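Planejador teimoso, parte qualquer coisa

Semana comprida. Escrevo correndo antes do café esfriar.

Quem acompanha o blog sabe que ando brigando com o Citavard, o planejador de movimento que a gente usa aqui na Fokdale. Até maio ele ia bem. Braço, mesa, caixa, tudo convexo e comportado. Aí resolvi tirar o braço da mesa e levar pra um canto de sala com móvel de verdade. Deu ruim, claro.

Primeiro problema: objeto fino. O mapa de ocupação trabalha com voxel de 2 cm e um cabo simplesmente some lá dentro. Num ciclo aparece, no outro não. O filtro de ruído olha aqueles pontinhos soltos e joga fora (ele foi feito pra isso, não posso nem reclamar). O planejador então acha que o caminho está livre e traça uma reta linda bem por cima do fio.

Segundo problema: madeira envernizada. O brilho no alto de uma curva vira buraco na nuvem de pontos. Buraco é "desconhecido", e no Citavard desconhecido conta como livre por padrão. Quem escolheu esse padrão?? Troquei pra ocupado e o braço travou, não saía mais da pose inicial. Normal, metade do mundo é desconhecido quando você olha de pertinho.

Tentei o óbvio, diminuir o voxel. A memória explodiu e o replanejamento passou de 100 ms. Pra mim não serve, o laço de controle fica esperando e o movimento sai aos soquinhos. 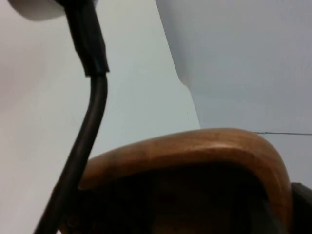

Donnelly acha que estou atacando pelo lado errado: segundo ele, fio não devia nem entrar no mapa de ocupação, devia virar uma curva à parte, estimada na imagem 2D e passada pro planejador como uma sequência de cápsulas com folga generosa. O mapa ficava grosso e rápido do jeito que está, e quem cuidava do fino era outro módulo.

Fiquei remoendo isso no ônibus. Faz sentido. Segmentar uma linha preta contra parede branca é barato, até limiar burro resolve. O chato é a profundidade, com uma vista só não dá. Mas o braço se mexe! Pego 6 poses, triangulo, ajusto uma spline. Fiz um rascunho ontem de noite no Pisitz (meu repositório de gambiarras, não procurem documentação) e a curva sai razoavel quando o contraste ajuda. Fio cinza na frente de parede cinza, esquece.

Falta:

- decidir o que fazer quando o cabo passa na frente da borda de outro objeto. A segmentação gruda os dois e a spline sai pela tangente
- folga das cápsulas: fixa ou proporcional à incerteza? comecei fixa, por preguiça
- invalidar a curva se o cabo balançar. Por enquanto finjo que não balança
- um teste que rode sozinho, tô cansado de ficar com a mão no botão de parada

Sobre o verniz, a ideia é separar o "desconhecido nunca visto" do "desconhecido cercado de superfície". O segundo eu preencho, o primeiro deixo quieto. Umas linhas de código, em tese. Em tese.

Se alguém já passou cápsula dinâmica pro Citavard sem ele reconstruir a árvore de colisão intera a cada ciclo, me conta nos comentários. Vi que tem uma flag pra isso, mas ligo e não muda nada. Vou olhar o código-fonte depois do almoço.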